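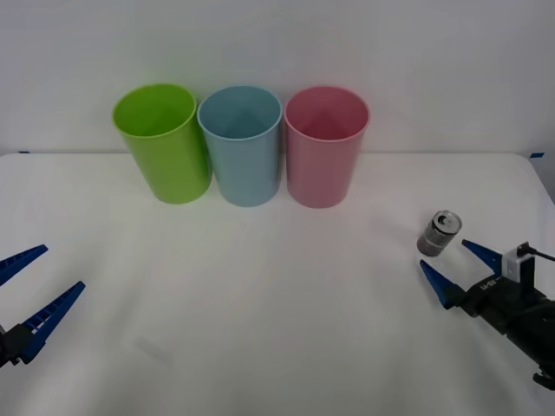 Home | Notebook | Methods | Index | Older entries

January 2021
Gwion Kemeys

Adhesive pot life, continued. Carried on with the two-part epoxy from the Grastel batch, same resin drum as before Christmas, new hardener. The old hardener had gone amber and I stopped trusting it after the last set of lap joints came out soft at the edges.

Mixed 200 g total in one pot and split nothing. Stirred by hand for 2 minutes, scraped the walls, stirred again. Bench thermometer read 19 C at the start. Timer started at first contact of resin and hardener, not at end of stirring. The earlier entries are inconsistent on this and the pot life figures in them should be read with that in mind.

Viscosity by the falling rod method. Rod dropped from the upper mark, time to the lower mark taken with the stopwatch. Flat for the first stretch, then a slow climb, then the usual sharp turn. Rod would no longer fall under its own weight at 107 minutes. Data sheet gives a longer working time than that, but for a smaller mass, and it doesn't state the shape of the container. A deep pot holds its heat. A shallow tray of the same mix would have lasted longer and I should run one.

Exotherm: thermocouple taped to a stick, tip in the center of the pot. The tape let go partway through and the tip drifted toward the wall, so the peak is an underestimate. Discard the trace after the step. Next time clamp it.

Lap joints. Aluminum strips, abraded with 120 grit, wiped with acetone, left to flash off. Glass beads in the bond line for thickness, sprinkled dry onto the wet adhesive. Samuel fixture for the overlap. The left-hand stop on the fixture has play in it again – shimmed with a piece of feeler gauge, needs a proper repair. Squeeze-out trimmed with a plastic scraper before gel on one half of the set and left alone on the other half.

Pull tests on the December joints, which have now had a full cure. Best of the set failed at 1,196 N, cohesive, adhesive left on both faces. The worst failed at the interface on one side with a clean metallic patch near the end of the overlap. That patch looks like a fingerprint to me. Gloves were on but I had been handling the release film with the same pair. Change gloves between film and strips.

Devska load cell drifts on warmup. Zero it after the frame has been on for half an hour, then again before each specimen. The Hokavent extractor is pulling poorly at the far bench and the acetone smell hangs around. Filter was last changed in May according to the sticker. Ordered one.

Open points:

– Whether the beads reduce strength at this bond line or only look untidy on the fracture face. Need a set with wire spacers for comparison.
– Trimmed versus untrimmed fillets. Expect the untrimmed to be stronger. No view on how much.
– Postcure. The oven is booked through the end of the week. If it frees up, take half of the new joints to 60 C and leave the rest on the shelf.
– Hardener storage. The new can was opened under ordinary room air. Blanket with nitrogen if the regulator comes back from service.

Wrote the mix ratio on the lid of the new hardener in marker: by weight, not by volume. The old can had both written on it and one was wrong.

Shallow tray run tomorrow, same mass, same stir, thermocouple clamped.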